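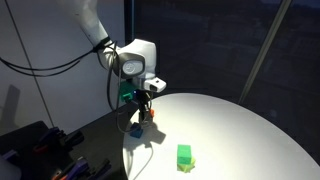 One reader wrote in to ask whether the gripper really has to be zeroed every single morning, or if that was just us being fussy. Fair question! It gets its own answer down the page, along with the others that keep landing in the Tudell cell inbox.

# Tudell block cell: setup and care FAQ

**Do I have to zero the gripper every morning?**

Yes, and again after any fingertip swap. Close the fingers with nothing between them, run the zero routine, open, close once more. It takes 2 minutes and it's oddly satisfying.

**How should the wrist cable be routed?**

Leave a loop beside the green bracket, with enough slack that the wrist can turn all the way both directions. Jog it slowly by hand first and watch the loop. If it pulls straight at any point, feed in more cable before you run a program.

**Which blocks should I start with?**

Any of the colored ones. I love starting with a cube set down by itself, then moving on to a stack with the top block turned a little from the one under it - that's where you find out how good your camera calibration is.

**Does the light in the room matter?**

A lot! The white tabletop bounces light back up, and the arm throws a long shadow over whatever it's reaching for. Calibrate under the same lamps you plan to work with. If you run evenings, calibrate in the evening.

**My picks are all off by the same amount. What now?**

Check the camera housing on the wrist before you touch the software. The Coson mount screws work loose, and a tiny tilt shifts everything. Snug them, then redo the 20-point calibration.

**What does error 1408 mean?**

The controller lost the gripper. Power down, reseat the plug at the Khoury adapter, power up. If it comes back the same day, swap the cable.

**What can I clean the table with?**

A damp cloth, no polish. Shiny spots confuse the camera.

**Where do spare fingertips come from?**

Nelo, in bags of 20. Please change them in pairs - one new tip and one old one will grip crooked.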